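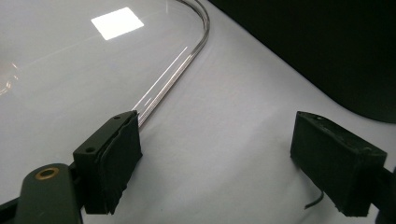 How do I prepare my packing team for a robot when they must also teach it?

Asked by Osvaldo Rizzi in Work and Workplace

I am shift leader in a small company that packs food trays with clear lids. Until now everything is done by hand, up to 1,750 trays in one day when the orders are good. In May the owner signed with a supplier, Nunent, for a robot cell that will place the trays and the lids. The filling stays with us, at least for now.

What I did not expect is the way the robot learns. My people take a gripper in each hand and do the normal work with them, for example hold the brown tray with the four compartments at its side, or take the lid and put it down next to it. The machine learns from these recordings. Each person does it for one part of the shift, then returns to the line.

The work itself is not heavy, but it is slow and the mood has changed. One of my best packers asked me if she is teaching the thing that will take her place. I said no, and then I was thinking in the evening that I don't really know this. The owner says that no jobs will be cut "in the first phase". Another colleague likes the grippers very much and wants to do it all day, so now there is also jealousy about who is chosen.

My questions are: what should I tell them, should this work be paid differently, and what happens with the daily target while they are learning to use the grippers? I would like to hear from people who went through something similar - not from sellers, please.
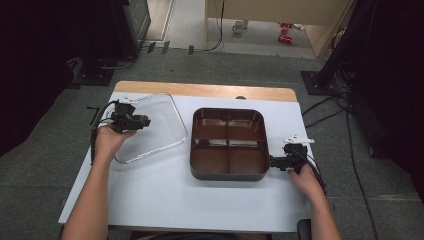 Sandro Marchetti

Don't promise anything that the owner did not write down. I made this mistake. We had a palletizing robot from Zustitz and I told everybody "your job is safe" with good intention. Half a year later two people were moved to the night shift, and formally it was true that they kept the job, but they did not speak with me anymore.

Ask the owner for one page with three things on it: how long the first phase is, what will be done by the people who now put the lids, and who decides about the recordings. If he doesn't want to write it, then you can tell your team exactly that he did not write it. It is unpleasant but they will trust you more.

About the target: take the recording hours out of it completely. With us they only reduced it by 300 pieces for the whole line, which was much too little, and the people who stayed on the line had to run for the others.

Cosimo Zanetti

Robots always break, relax. In one year it stands in the corner under a cover.

Osvaldo Rizzi

Thank you, Sandro. Cosimo, I hope you understand that I can't say this in the team meeting. 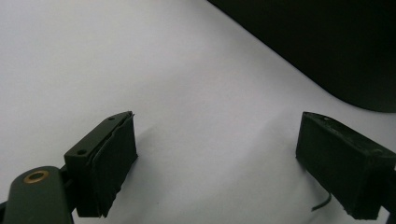 The pay is still open. The owner thinks it is the same work as packing, so the same pay, and I don't agree with him. When you pack with your hands you feel the edge of the lid and you correct without thinking. With the gripper you have two black fingers with foam on them, and you must look where you close them. The foam on ours is already ragged at the edges, so I also want to know who must check it and change it, and if this counts as work time. I asked for a small supplement per hour and for a short break between the recording and the line. He will answer me next week.

Sandro Caputo

I come from the other side, I was one of the packers. At my company we got the supplement, but only the people who did the recordings, and this made the jealousy worse. Better is a rotation list that hangs on the wall, where everybody who wants can put the name, and nobody is forced. Some older colleagues tried it one time and preferred the line, and this must be okay also.

What helped me personally was to be there when the robot did its first 100 trays. I could see which movements it did badly, and they listened to me about it. After this I was trained to look after the cell. I don't say it will go like this for all of your team, we were a small group and there was only one such place. So please ask now how many places there will be, before the people start to hope.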